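Surik gallery reopens print room after rehang and change to lighting

July 3, 2018

The Surik gallery has reopened its ground-floor print room with a rehang of works on paper from its permanent collection. The room had been shut while the lighting and the wall system were replaced. The display takes in etchings, lithographs and woodcuts, with a smaller group of artists' proofs shown in flat cases along the north wall.

The gallery holds 3099 works on paper, of which 711 had never been catalogued in full before the present project. Entries for 591 of those are now complete, with paper type, plate size, edition number and condition recorded for each sheet. The rest are held back until questions of attribution or date have been settled.

Baldur Kirkegaard, keeper of prints, said the order of the new hang follows technique and ignores the artist's name. "Visitors used to go from one name to the next. We have put the drypoints together, then the aquatints, then the sheets where both were used on one plate. The differences in line are easier to see at that distance," he said.

The old track lights have been taken out. Their replacements are dimmable units made by Vodanex, set to give no more than 50 lux at the surface of the paper. Each wall is on its own circuit, and the cases are lit from the ceiling only, as the internal strips fitted in the old ones gave uneven light and raised the temperature under the glass.

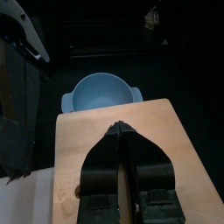

Black two-fingered gripper, fingers together.

Frames are in untreated ash with a 6 mm spacer between sheet and glazing. The glazing is acrylic with an ultraviolet filter. Mounts were cut in the gallery's own workshop from cotton board in two sizes, and sheets that fall outside those sizes are float-mounted on hinges of Japanese tissue. Wall labels have been cut to four lines: artist, title, technique and date of printing. Where the date of the plate differs from that of the impression, both are given.

The first rotation runs for three months. Sheets in the hand-coloured section will be changed after six weeks, and each will then go back into dark storage for at least two years.

The opening display includes the whole of the Lemma portfolio, a set of 14 lithographs pulled on a heavy wove paper and bought by the gallery from the printer's family. Two of the stones were reground after the edition was finished, so no later impressions of those sheets exist. The portfolio has been shown once before, in part.

Mesfin Teshome, a printmaker who trained at the Sestell workshop, has a wall of recent work at the far end of the room. His seven large woodcuts were printed by hand from birch blocks, with the ink laid on in thin coats and left to dry between passes. The largest took 11 passes. Teshome will give a talk on block cutting and registration later in July. Places are limited to 30 and must be booked at the front desk.

Sheets not on display can be seen in the study room by appointment, with five working days' notice. Up to eight may be requested at a time. Pencils only are allowed at the tables, and photographs may be taken without flash.

A printed checklist of the display, in an edition of 800, is on sale in the gallery shop. Corrections to the catalogue entries can be sent in writing to the keeper of prints. Entry to the print room is included in the general ticket.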